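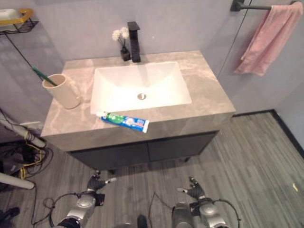
4.2 What ends up on the bathroom counter

I'll admit this was the part of the study I looked forward to most. Kitchens get all the attention in the tidying literature (and fair enough, there's a lot going on in a kitchen), but a bathroom counter is small, everybody uses it half asleep, and people have surprisingly strong feelings about where the toothpaste goes.

We looked at counters in 6 homes in June, all with a single sink. I sorted whatever was out into three groups: things that stand up, things that lie flat, and things that hang. Cups, vases and taps stand. Towels hang. Toothpaste is the troublemaker, because a tube can stand on its cap, lie down or get jammed into the cup beside the brush, and people in the same house will do all three.

Gwenllian Sayce, who coded the Moura homes with me, wanted the toothbrush and its cup treated as one item. I held out for two, and we went back and forth on it for ages! In the end we kept them separate, as the Pinder homes had cups with no brush in them at all.
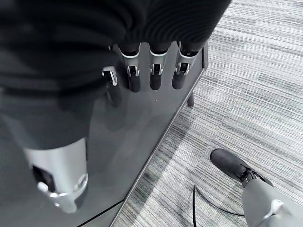

Figure 3. Close view over a dark grey, slightly glossy surface, with striped carpet to the right.

Surface colour came up more often than I'd expected. Several people told us they wiped a dark top more often than a pale one, since every dried splash shows, and a couple said they'd picked a mottled or veined grey on purpose so they could leave it a bit longer. I have a plain white counter at home and I'm quite jealous.

Containers on their sides were the other thing. We'd assumed that anything with a wide cap would be kept upright,
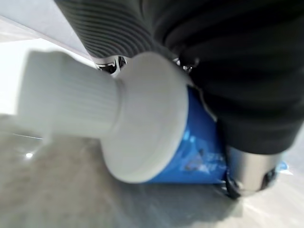
but our Javano group laid bottles down whenever the shelf above was too low, and didn't seem bothered by it. I've put these in the flat group along with the tubes. Zernano homes are coded the same way, apart from pump bottles, which get a column of their own in the next section.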